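About Drellel

Drellel is a garment care and repair company. We clean, mend and prepare outerwear for hire firms, schools and outdoor centres, and we have done so from the same premises for as long as the company has existed. Our work is plain in its aims: a coat that comes to us should go back fit to be worn.
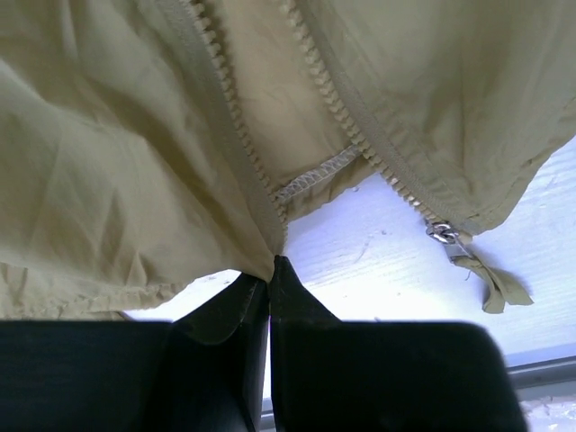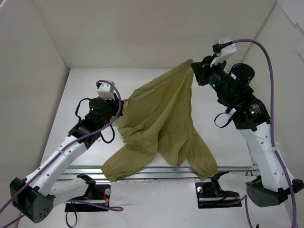

The company began as the repair counter of Handedska, a supplier of working clothes, and became a separate business when the demand for mending outgrew the space available for it. Today we handle nearly 4,000 garments a year. The greater part of these are light jackets and overcoats in synthetic cloth, a class of clothing which is often thrown away for the sake of one small fault. Zips account for much of this work. A moulded plastic zip, such as the khaki one on the unfastened jacket in the first picture, is checked along both rows of teeth and along the tape to which they are attached. Where a single tooth has been lost near the top, the zip can frequently be kept in service. Where the damage lies at the lower end, we normally advise replacement, and we will always say so before any charge is made.

Creasing is the second matter on which customers most often consult us. Thin cloth that has been stored in a bundle takes on folds along the sleeves and hem, and these should not be pressed with a hot iron at home. Our finishing room uses low heat and a pressing cloth, and each garment is then hung for at least 2 hours before it is folded. Sleeves are laid flat across the back and the hem is brought up to meet the collar. We ask hire customers to follow the same order when returning stock, as it shortens inspection considerably.

Our services are arranged under two names. Falcão is our repair service and covers zips, seams, cuffs, linings and fastenings. Usent is our collection and storage service, intended for schools and centres whose outerwear is needed for only part of the year. Garments in store are kept on hangers in covered rails, and there is room at present for 400 items. Places for the winter season are usually taken by May, and early enquiry is recommended.

Repairs under the Falcão service are normally completed within 5 working days. Larger orders are given a date when they are received. Every garment is labelled on arrival – the label stays with it until it leaves us – and a written note of the work carried out is placed in the pocket or, where there is no pocket, pinned inside the collar.

We do not accept leather, fur or garments with heated linings. Items should be sent with pockets emptied and with any detachable hood included, even if the hood itself needs no attention. Prices are available on request, and accounts may be opened by any school or business sending garments on a regular basis.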